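4.3 桌面小件抓取前的检查

读到这一节，说明您已经把 Kirel 夹爪装好，也做完了 4.2 的回零，辛苦了。接下来的几步看着琐碎，还是请您耐着性子按顺序走一遍，走熟以后用不了多少工夫。本节由 Tomomi Kikuchi 与 Refilwe Xaba 修订，修订日期 22/07/2019，旧版手册里的对应页请作废。

1. 确认急停按钮在操作者伸手可及的地方，按下、复位各一次，控制器应显示代码 564。若显示 618，请回到 3.1 重新检查安全回路，先别急着往下做。

2. 将手臂切到手动低速模式，抬到桌面上方的观察位，夹爪完全张开。两指之间不要留有任何东西，线头和胶带屑也算。

3. 摆放物件。带链子、圆环或绒毛的小件，请尽量平摊拉直，别让链子绕在一起，更不要搭到指尖上。相邻物件之间至少留出一个指宽，靠近视野边缘的物件可以保留，但不能当作本次的抓取目标。

4. 打开腕部相机画面，看看两侧指尖是否都在画面下方、左右大致对称。浅色或反光的物件容易过曝，遇到这种情况把灯调暗一点就好，不必去动相机参数。

5. 选定抓取点。优先选硬质、边缘清楚的部位，绒球、布标和细链都不合适。

6. 在记录表上签名，写明物件种类和抓取点，再启动程序。

注意：纸片一类的轻薄杂物，开始前最好顺手收走。如果任务本身需要干扰物，请在记录表的“干扰物”一栏里写清楚，免得后来的同事看数据时摸不着头脑。

警告：手臂上电期间，请勿伸手进入工作区调整物件。哪怕只是想把一个小环拨正，也请先按急停，等状态灯变为常亮再动手。重新上电后，要从第 2 步做起。

提示：Culik 型控制器累计抓取满 2000 次后会提醒检查指尖，届时请参阅 7.2。 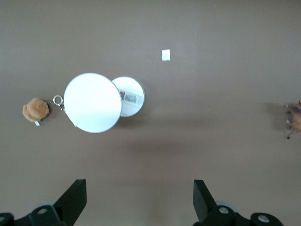 图 4-3　腕部相机视角：夹爪张开，带绒球的钥匙扣平放于桌面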